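Small thread about learning to write letters again. I moved to Cukow in April and my neighbor Faustine Gilbert asked me why I only send voice messages to my mother. I had no good reply.

So I bought paper and stamps. The first letter took me one whole evening, and it was only 2 pages.
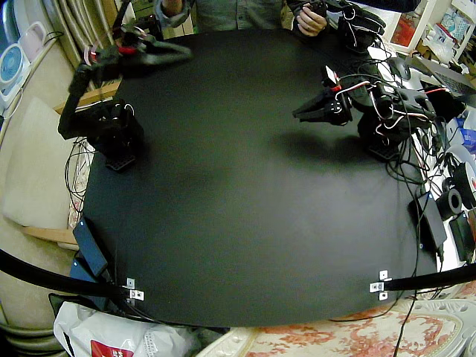
Do you need a nice pen for this? Any pen that does not leave spots is enough, and mine came free from the pharmacy.

What I find difficult is the beginning. In my language we ask first about health, then about weather, and only after this we may say something. My mother would be worried if I skipped it.

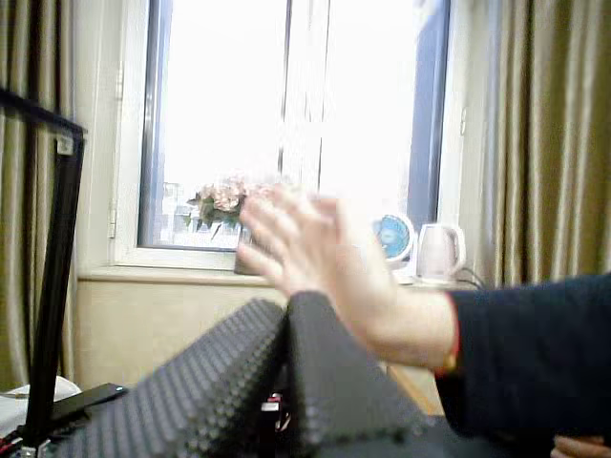 Vol. 8, p. 66

It is where I found a piece by Lumturie Nedeljković, in an old magazine from the library. She writes that a letter should contain one thing you would forget by next week. I like this rule very much and I try to follow it.

Last time my one thing was the price of cherries. Before that, a dog that sleeps in front of the bakery.
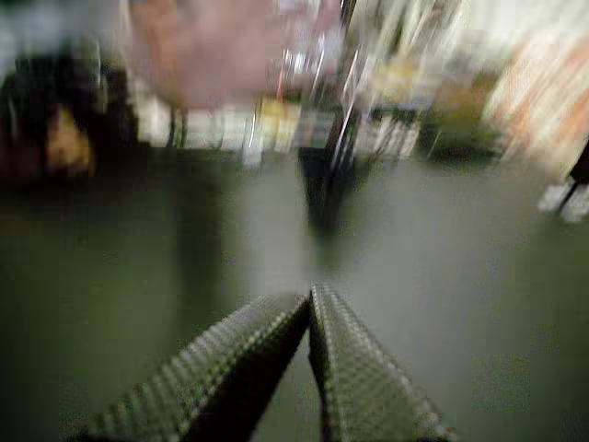

And the dog got a longer answer than everything else! My mother wrote a full page about a dog from her own street, which I had never heard of.

Now I keep a list on the fridge, so I have something ready when I sit down.

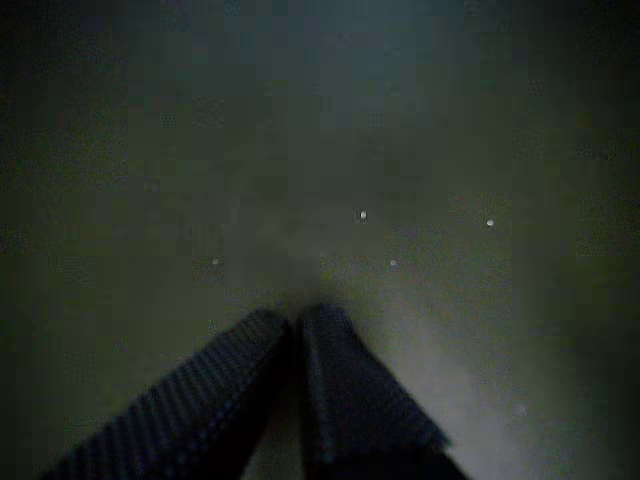
Evening, 4/26/26

The next letter is already started. I am at the weather.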